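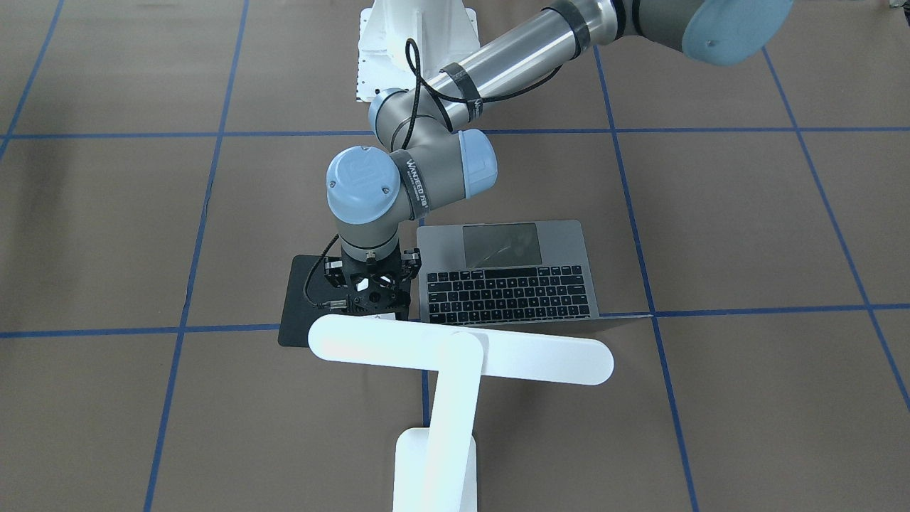

Catwood 맞춤법 교정 말뭉치 README

버전 2 (13/10/2020)

개요
Catwood는 동네 소식지와 아파트 게시판 공고문에서 모은 한국어 문장에 교정문을 짝지은 자료입니다. 원문은 손대지 않았습니다. '몇일'은 '몇일'로, '어의없는'은 '어의없는'으로 남아 있습니다. 고쳐 달라는 메일이 가끔 오는데, 고친 문장은 바로 옆 열에 있습니다.

파일 구성
raw/ 원문. UTF-8, 탭으로 구분.
fixed/ 교정문. 줄 번호가 raw/와 일치합니다. 7월 판에서는 한 줄씩 밀려 있었고, 그 판으로 학습한 모델은 꽤 창의적이었습니다.
notes/ 작업자 메모. 읽지 않아도 되지만 제일 재미있습니다.

열 설명
id: 문장 번호. 중간에 빠진 번호는 중복으로 지운 문장입니다.
src: 출처 구분. 소식지는 N, 게시판은 B.
text: 본문.
type: 오류 유형. 띄어쓰기는 SP, 맞춤법은 OR, 조사는 JO, 그 밖에는 ETC. ETC가 많은 것은 금요일 오후 탓으로 추정합니다.

교정 기준
문장마다 교정자 두 명이 따로 고친 뒤 대조했습니다. 일치율은 약 90퍼센트이고 나머지는 거의 전부 띄어쓰기입니다. '한번'과 '한 번'은 문맥을 보고 정했으며, 문맥을 봐도 모르겠으면 Jonas Gruber가 정했습니다. Jonas는 한국어를 가장 늦게 배운 사람인데 규정집은 가장 많이 읽었습니다. 이견은 받지만 규정 조항 번호를 함께 적어 주세요. "느낌상"은 조항이 아닙니다.

사투리는 오류로 보지 않습니다. "단디 잠가 주이소"는 그대로 두었습니다. 느낌표를 연달아 쓴 것도 그대로입니다. 주차 공고에서 느낌표를 빼면 남는 내용이 별로 없습니다.

개인정보
이름, 동호수, 전화번호, 차량 번호는 모두 [가림]으로 바꾸었습니다. 그 결과 "[가림] 호 [가림] 님, [가림] 차 빼 주세요" 같은 문장이 생겼습니다. 교정할 것은 없습니다.

알려진 문제
층간 소음 관련 문장이 지나치게 많습니다. 이 자료로 만든 교정기는 '발'로 시작하는 문장을 보면 '발망치'를 제안하는 경향이 있습니다.
Kurnham 변환 도구로 내보낸 파일에서는 가운뎃점이 물음표로 바뀝니다. 원본을 쓰세요.
존댓말과 반말이 한 문장에 섞인 경우는 통일하지 않았습니다. 쓴 사람의 감정이 그렇게 변한 것이라 판단했습니다.

이용 조건
연구와 교육 목적이면 자유롭게 쓸 수 있습니다. 출처에는 Catwood와 버전을 적어 주세요. 재배포할 때는 notes/ 폴더를 빼 주십시오. 작업자들의 부탁입니다.

문의
저장소의 이슈 게시판에 남겨 주세요. 제목의 맞춤법은 검사하지 않습니다. 보기는 합니다.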